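News > Press Releases > Bench Equipment

Korkgate Rolls Out Hubmann Bench Sets to Teaching Labs, with a Pipette Stand in Every One

SELLTHORPE, Feb 3, 2023 - Korkgate, the Sellthorpe supplier of small equipment for teaching and community laboratories, is very pleased to announce that its Hubmann bench set is now available to schools, colleges and small training labs throughout the region. The set brings together the modest, everyday things that a person learning to handle liquids reaches for all through a practical session: a stand to hang the pipette on, a clear rack for the tubes, and a printed card that walks a newcomer through setting up and putting away. It follows a long trial in 15 teaching labs, and we would like to begin by thanking every instructor who put up with our questionnaires (there were a great many of them, and they were not short).

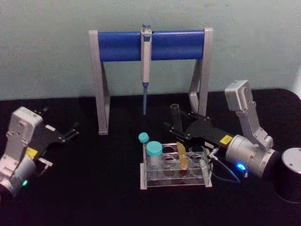 Issued by: Korkgate Bench Equipment Team

The idea goes back to a visit that Merja Honkanen, who leads the team, paid to a college practical class a few years ago. She had gone to talk about storage cupboards and ended up watching the benches instead. Pipettes were being laid down on paper towels, propped against beakers and, once, dropped into a coat pocket with the tip still on. The students were careful people, she remembers, and they had been told what to do with a pipette while it was in their hands. What they lacked was a good place to put it down.

"I came back to the office and said we ought to be thinking about that little pause," Ms. Honkanen recalls. "You've finished one transfer, you need both hands for a cap, and you want to set the pipette somewhere upright and find it again a moment later. I thought it would take us one summer to sort out. It took a good deal longer than that, and I think the set is better for it!"

Over the course of the trial our team collected 1,078 comment slips from students and staff. Some were a single word, and some ran onto the back of the page and up the margins. The most frequent request by far was for a setup that stayed the same from one session to the next, so that a student coming in after a week away would know where to look. The card inside the set was rewritten several times with that wish in mind, and the final wording owes a lot to Sanaa Ramadan, who read every slip and argued very firmly - and quite rightly - for shorter sentences.

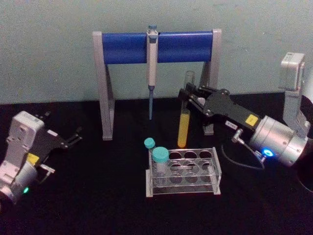 Teaching labs that are new to the Hubmann set are invited to begin with the layout on the card, which keeps the stand toward the back of the bench and the tube rack in front of it. A pipette hung from the middle of the blue crossbar points straight down, with its tip well above the black tabletop, and the gray legs on either side leave open space between them. The rack is the clear kind, so the lower part of a tube can be seen through it. Instructors are of course free to move things to suit left-handed students or a narrow bench, and many of our trial labs did exactly that. We ask only that each group settle on one arrangement and keep to it for the term.

The card also covers the end of the session, a part of the day that tends to get hurried. Tubes are capped and taken out of the rack first. The used tip is ejected into the proper waste container before the pipette goes back on the bar, and the volume setting is returned to whatever resting value the lab prefers. Then the rack is rinsed and left to drain, and the bench is wiped down from the back toward the front. Notburga Prantl, who taught practical classes before she joined us, timed her own groups at this when she tried out the routine, and found that a class with a fixed layout cleared up without being asked twice.

Lorenz Pichler and Mathias Haslinger of our Sellthorpe workroom have prepared a first run of 600 sets, and 69 labs have already placed their names on the order list. Deliveries will be made in the order in which requests arrived. Labs that took part in the trial may keep the equipment they have, and they will be sent the new card at no charge. 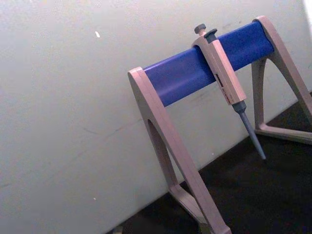 Can the stand be ordered without the rest of the set?

Single stands will be offered from August, once the first run of full sets has gone out. Labs that would like to be told when they are ready can leave their details with the Bench Equipment Team.

Korkgate will also bring the set to the Hison teaching fair, where Ms. Ramadan and Ms. Prantl will be glad to go through the card with anyone who stops by and to hear how other labs arrange their benches. Visitors are warmly encouraged to bring their own pipettes along and try them on the bar.

Press and ordering contact: Sanaa Ramadan, Bench Equipment Team, Korkgate, Sellthorpe.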